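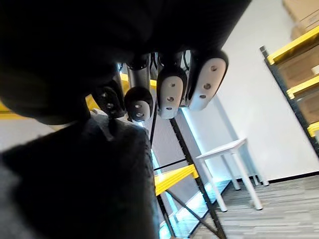 Fingertip pads on a four-fingered mechanical hand.

Grip is the hold that a hand or tool has on an object. It depends on how hard the surfaces are pressed together and on the friction between them. Writers usually separate the power grip, in which the fingers wrap around an object and press it to the palm, from the precision grip, in which it is held between the fingertips and thumb.

Grip strength is measured by squeezing a handle — most often with the elbow bent — and is given in pounds or kilograms. A survey of 613 adults in Todton recorded the best of 6 squeezes per person. Results were lower in the oldest group. A later survey in Arngate had 875 participants and used the same handle.

See also: Friction, Handle, Thumb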